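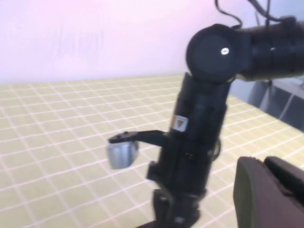

Diễm Kim wrote in to tell me that the new edition of her accounting textbook has the same chapters, the same problems and a new cover, and could I please stop defending the things. Well, okay. I'm going to defend them a little anyway!

I taught intro bookkeeping at Illstead for a while, and we used the Paltitz text, all 1,179 pages of it. Was it too long? Oh, yes. My students lugged it around like a cinder block. But somewhere in the middle there's a run of problems on adjusting entries that is just plain good — you start with a tiny repair shop and a prepaid insurance bill, and by the end you're closing the books for the whole year. I've never seen a website do that as well.

What I can't defend is the access code. You buy the book used, you feel clever, and then you find out the homework lives behind a code that costs nearly as much as a new copy (and quits working when the term ends). Diễm is right to be mad about that one.

So my advice to instructors is pretty simple. Let people use the old edition. Post a list of which problem numbers moved, which took me one evening in August with a pot of coffee and the Hadness workbook open next to me. And put 2 copies on reserve in the library — ours were falling apart by midterms, with somebody's pencil answers on every page, half of them wrong.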